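6.4 When a gripper loses hold of a round object

Sooner or later every pair of hand-held grippers will drop a cup, so please don't be alarmed when it happens to you. Smooth cylinders are the worst for it, and a tumbler that is lying on its side will happily roll away from a jaw that closes too quickly. Our Bosport users report this fault more than any other.

1. Let go of the trigger gently and keep the jaws open. Please don't chase the object across the table – this is how fingers get pinched.

2. Wait until everything has stopped moving, then look to see where the cables are lying.

3. Look at the indicator light near the fingertip. If it is green, carry on to step 4. If it isn't, unplug the gripper and turn to section 6.7.

4. Wipe both pads with a dry cloth and squeeze the trigger 5 times with nothing between the jaws. The movement should feel even all the way.

5. Try again, coming in slowly near the rim.

CAUTION: Never use glass for your practice runs, and move any glassware out of reach before you start again.

Note: If the same object slips 3 times in a row, stop for the day and write to Raluca Voicu at the Tostlow workshop, who will gladly talk you through a pad change.
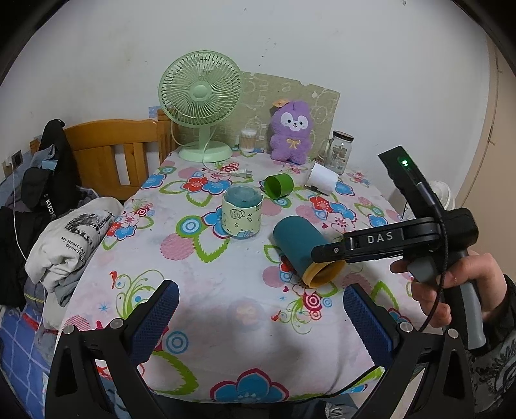
Fig. 6-4. Gripper finger close to the rim of a tumbler lying on its side, with the green indicator light showing.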